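Leline says its grasp planner no longer needs retuning. The numbers are thinner than the claim

21st June

Leline has released version 2 of Tirell, its grasp planning software, with a promise that integrators can stop hand-tuning grip width and approach angle for every new part. The company points to 3,034 logged grasps and a failure count of 61.

That sounds tidy until you read the notes that came with it. Only 427 of those grasps used objects the planner had no prior model for, and 37 of the 61 failures fell in that smaller group. Leline's headline success rate lumps the two together. Anyone buying Tirell to cope with unfamiliar stock should do the division themselves before signing anything.

Tapered shapes are the sore point. A planner that assumes parallel faces will close on a cone quite happily and report a good grasp, and the part can still creep toward its narrow end once the arm speeds up. Tirell is supposed to catch this by estimating wall angle from the wrist camera and capping acceleration to suit.
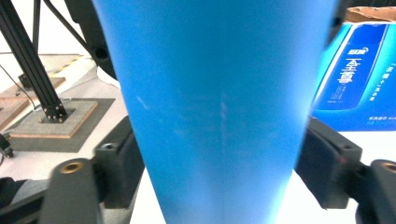
Whether the cap holds up at production speed is another matter. Nakwood, which trialled a beta in May, told customers it had kept its own slip check running alongside Tirell and had no plans to remove it. Khurana, a competitor with an obvious interest, argues that wall angle can't be judged reliably under bright overhead light.

Leline has not published its raw logs and would not say when it might. The licence is priced per arm, and the slip recovery module costs extra.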